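July 2020

Back in the booth at Dalport. Po-yen Yu wants 64 more runs of cups and saucers by tonight, on top of the 1,706 we have. I asked what the next 64 would teach it that the others hadn't. "Variety," he said, and went for lunch. 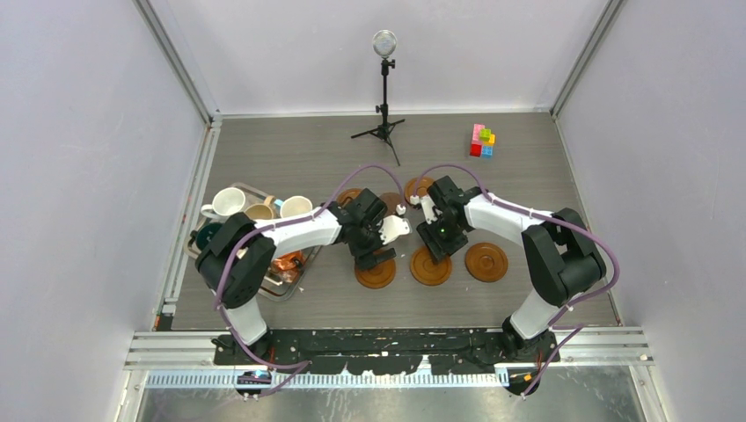 My doubt is that we are teaching it this table and very little else. Move to the Flavstead kitchen and I expect it will sulk. Yen-ting Tseng thinks I'm gloomy. She has bet me a dinner on it, to be settled in November.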